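Edge banding

Edge banding is the narrow strip that covers the raw side of a board, and it is one of those small details that can make a plain shelf look wonderful! The term covers both the strip itself and the work of putting it on. Bands are sold in plastic, paper and real wood veneer, in rolls or in cut lengths, and some come with glue already on the back.

Use

Most flat-pack shelves and cabinet parts are cut from large sheets with a finished face and a rough core. Left bare, the core soaks up spills and chips easily. A band seals it and gives the hand something smooth to meet – a real pleasure on a desk or a low shelf that gets touched every day. Front edges are nearly always banded, while back edges that face a wall are often left as they are.

Profiles

A square edge is the simplest and suits modern rooms. A beveled edge slopes away from the face, softens the corner and catches the light beautifully. Rounded edges are popular in children's rooms. The Wastville furniture maker Ingrid Nakamura taught all 3 styles by hand, and her pupils still argue happily over which is best.

Care

A soft damp cloth is enough for everyday cleaning. Lifted glue-backed bands can often be pressed down again with a warm iron over a sheet of paper, working slowly from one end to the other. Shelves should be laid flat on a clean table for this job, with any grit brushed off first.

See also: Laminate, Shelf, Veneer
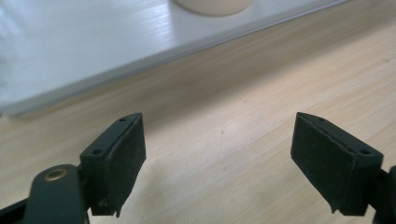 White laminated board with a grayish beveled edge, on a light wooden tabletop.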